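Skirkbridge basket program to start in June, cost still unclear

January 17, 2005

Skirkbridge households will be able to order a packed wicker basket of home goods from June, the supplier Eskola said, in place of the plastic tubs handed out until now. The town has set aside money for 776 baskets. Last year it gave out 238 tubs.

Eskola says woven baskets last longer and get reused. It has offered no test results to back that up, and a spokesman would not say how many times a basket can be filled before the rim gives way.
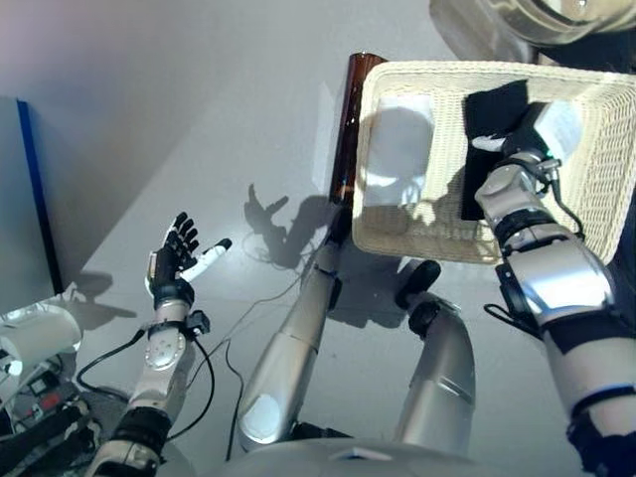

Packing is where the plan looks weakest. Cloths and other soft items go into an open basket easily enough. Bottles are another matter – the plan does not say whether they would travel inside or be handed over separately.

"I'd like to see one carried up three flights of stairs first," said Kauko Vuorinen, who runs a hardware store on Prinanport Street and bid for the contract himself.

Eskola puts the price at "competitive" and declined to give a figure. The first order is due to be signed this spring.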